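Quarta-feira, 1 de julho de 2026

O pano preto lá está, com as letras em cima.

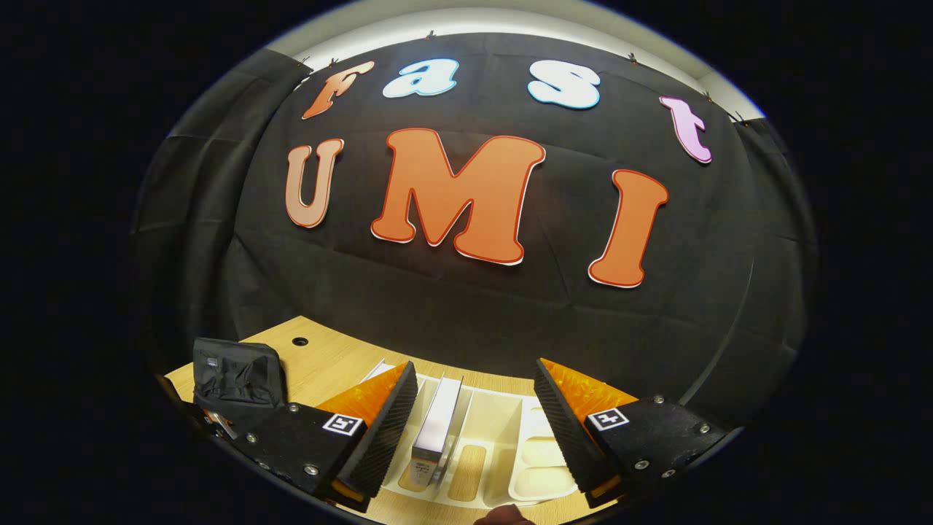 Fast em cima, UMI em baixo. O M é o maior.

Continuo sem perceber para que serve tanto enfeite. A Magdalini Giannakopoulos jura que uma parede com letras muda a disposição de quem entra na sala. Duvido. Em janeiro disse-me o mesmo das cortinas, e eu continuei a entrar com a disposição do costume.

O tecido está cheio de rugas. Perguntei se alguém tencionava passá-lo a ferro e responderam-me que com o peso estica sozinho. Veremos. As molas que o prendem em cima também não me convencem, mas já me mandaram calar por causa disso e calei-me.

Das cores, enfim. O F e as letras de baixo andam pelos laranjas, o a e o s são azul-claros, e depois vem aquele t cor-de-rosa, descaído na ponta. A Magdalini diz que é alegre. Eu teria feito tudo de uma cor só e poupado a discussão, que durou 48 minutos (vi no relógio, não estou a exagerar).

O saco preto ficou em cima da mesa, à esquerda. Eu punha-o noutro sítio. A mesa, essa, gosto dela: madeira clara, sem manias.

A Godinho pediu 70 euros pelas letras e pelo pano. Não sei se é caro. A Brater pedia mais, segundo consta, mas o orçamento nunca o vi.

Amanhã volto às 3 da tarde para ver se as rugas sempre esticaram. Levo o ferro na mala, pelo sim, pelo não.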